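Plodinis Tea Swap - your questions

Last updated April 26, 2024

What is it?
You post a few teas you won't finish, you get a few back from somebody else. That's it.

How do I join?
Email Fatima Nel with your name, postcode and what you like. Reply normally same week, slower in March.

How many do I send?
Ten bags or 70 grams of loose leaf. More is fine, less isn't fair on your partner.

Do they have to be wrapped?
Bags with no envelope of their own go in a small sealed pouch please. Keep strings and tags on. Mint well away from everything else!!

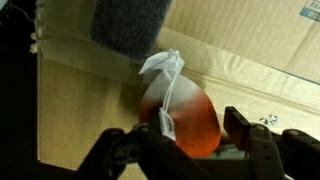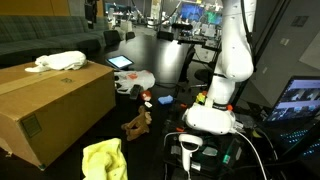
Can I send opened boxes?
Yes if in date. Write the date on the pouch, people forget.

My parcel hasn't come
Give it ten days then tell Stelios Sarantis. He has the list of who sent what. Dont chase your partner direct.

Can I pick my partner?
No. Lizelle does the matching, caffeine-free people go together, rest is random.

Do you post abroad?
Not at the moment. Customs forms on loose leaf were a nightmare.

I'm allergic to something
Put it on the form, top line. Chamomile and nuts come up most. We can't promise no traces tho.

Does it cost anything?
Only your stamps. Large letter is usualy enough if you pack it flat.

How do I leave?
Email before the next round opens. If you've already been matched, please send that one first.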